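What the Sorting Table Changed: Automation in the Returns Room at Skenen

Project report by Divya Lobo
Supervisor: Geetha Alva
Oct 16, 2026

Why I chose this workplace

My aunt worked in returns for years, at a different firm, and I grew up hearing about the odd things people send back. So when Skenen agreed to let a student sit in their returns room and ask questions, I was delighted, and I'm afraid I asked rather a lot of them. Everyone was very patient with me.

The room handles up to 3,000 small items in a busy week. Until last November all of them were picked out of crates by hand, looked over, and put into trays for resale, repair or scrap. Now a two-armed robot, which the staff call Odis, does a share of the picking, and the people do more of the looking over. There are 22 people on the team, and I spoke to 20 of them.

How the work is planned now

New kinds of item are tried out on the computer first, in a simulated room with a simulated table, before Odis is let loose on real ones. Fares Mansour looks after this part. He used to be a picker himself, and he told me the hardest thing to teach the software was what his hands already knew, such as how a round thing wants to roll away from you the moment you touch it. He likes to mix shapes on the table for that reason (tins, blocks, tools and little cylinders), and he let me sit beside him for a whole afternoon while he moved things about and tried again. 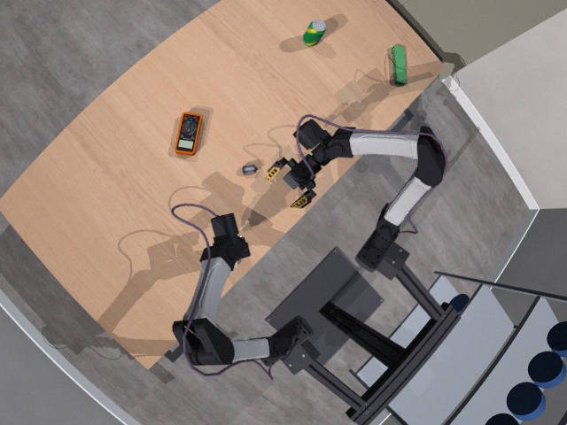
Figure 1. Simulated view from above: the right gripper open near a small grey cylinder, with a multimeter, a can and a green block also on the table.

What people told me

I had expected most of the talk to be about jobs, and some of it was. No posts have gone so far, but two people who left were not replaced, and Dalva Aguiar said she noticed that straight away at tea break. On the other hand her wrists hurt less, and she was very glad of it. She had 72 trays to check on the day I shadowed her and still found time to show me how to spot a swapped battery cover.

King-fai Shek was less happy. He misses chatting across the crates, as the checking desks all face the same way. He has asked for them to be turned round and I do hope somebody does it!

Several people also said they would have liked to try the simulation before the real robot arrived. Fares now runs a short session at the end of the early shift for anyone who wants one.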